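The Last Stationer in Pronby

The shop on the corner of Plerier Street has sold paper, ink and envelopes for longer than most of its customers have been alive. Jeptoo Mussa took over the lease in April, after the previous owner moved to Studidthorpe, and kept nearly everything where it was, including the bell.

The town once had three stationers. The other two closed within a year of each other, when the insurance office left and took its monthly orders with it. Mussa worked in that office. She remembers walking over at lunch for carbon paper and coming back with things she had no use for.

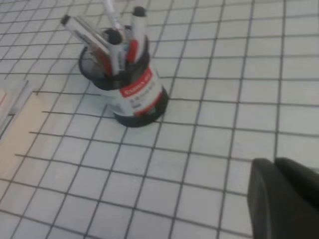 Her accounts are simple. Schools bring in most of the money, and most of that arrives in late summer. The rest of the year depends on people who still write by hand: a choir director, two retired surveyors, a woman who mails 20 letters a month to her sisters. On a slow day the till takes $186. On Sep 17, 2018, it took $794, and she wrote the figure on the wall by the back door.

Wanyama, the wholesaler that supplies her, wants bigger orders than she can store. She has started splitting deliveries with a print shop in Studidthorpe — the van stops there first, then comes on to her.
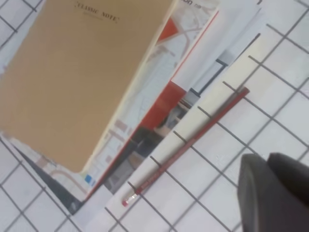 She has changed a few things. Plain notebooks now sit by the door and greeting cards have gone to the back. She opens an hour earlier, for parents on the way to school. Repairs to fountain pens, dropped years ago, are offered again on request, though she sends the difficult ones away by mail.

The lease runs for 2 more years. The landlord has asked whether she wants the rooms upstairs as well, and she has told him she will decide after the winter.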